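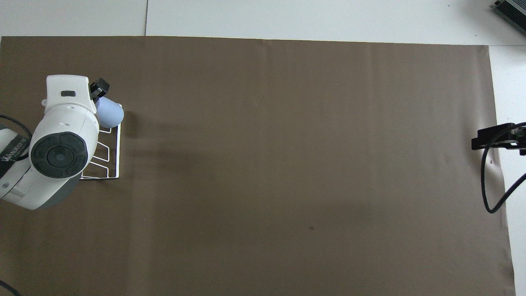 The arm at the Benari lab, over a white wire rack, with a light blue object in its gripper.

Print this article | E-mail to a friend | 14 comments | 218 shares

TEACHING A ROBOT WHEN TO DOUBT ITSELF

The hardest part of putting a cup in a rack is the last two centimeters. Before that, a robot arm has plenty of room for error. After that, a wire is either beside the cup or under it, and a machine that does not notice the difference will continue to push.

At Benari, a small research group that works on household tasks for robots, this short distance has taken up most of the past year. The group wanted to know if an arm trained only from human demonstrations could learn to stop and try again, without a programmer writing a rule for every kind of mistake.

The method they arrived at is called Patano. Its main idea is simple to explain. During training, the robot learns from recorded demonstrations in the usual way, and it also learns to guess what its own camera will show a moment later. When the guess and the real view are far apart, the arm slows down, moves back a little and plans again.

The group collected 1,710 demonstrations for the study, all of them made by people who guided the arm through the task. In 218 of these the operator made a mistake and corrected it. Such recordings are often thrown away before training. Benari kept them, and this choice had more influence on the result than the group expected.

In an early version the 218 corrected recordings were left out. That robot noticed its errors well enough, but it had no good idea what to do next. It would back away from the rack, return along the same path and touch the same wire. With the corrections included, it began to turn the wrist or come in from higher up, as the operators had done.

For the final test the researchers chose 20 starting positions that were not in the training data and ran the same positions with and without the new method. The standard version failed in 8 of them. With Patano, the failures went down to three, and all three involved a cup that slipped inside the fingers. The camera looks from above, and a slow rotation of a smooth, pale object is difficult to see from there.

There is a price in time. A robot that stops to think is slower, and in some runs it hesitated when nothing was wrong. A shadow moving over the table was sometimes enough. The group has tried to raise the limit at which the arm reacts, but then it begins to miss real errors too, and a good setting for one rack is not always good for another.

The next study will add a touch sensor to the fingers. A partner laboratory, Borbély, has agreed to repeat the rack test on its own arm, using the same recordings. Work on that begins in December.

RELATED ARTICLES
Briditz opens its test kitchen to outside teams
Why soft objects are still hard for robots
What a failed grasp can teach

Print | E-mail | Back to top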